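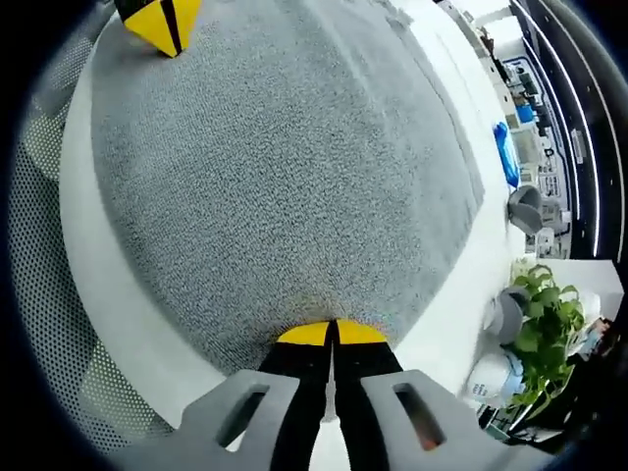 Gray cloth, both grippers, Stasus setup

July, 4:40 pm
Ximena Cervantes

Orestis Pappas wrote:
> Does the fold policy need the second gripper view at all?

Yes. Trained on 106 demos, tested on 22 folds. With both views it missed 2 — with one view, 9. Same cloth, same table. Havent tried the Moroz towels yet, they're thicker.

Most misses are at the last fold, the narrow strip on top. Will rerun with more of those.

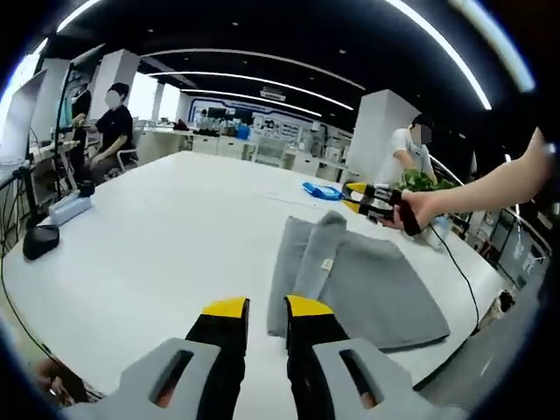 Orestis asks whether the misses were all from the same start pose. Need to check teh logs — later tonite.

Comments

Zendside: which split?

Orestis: 22 is small. Run it again?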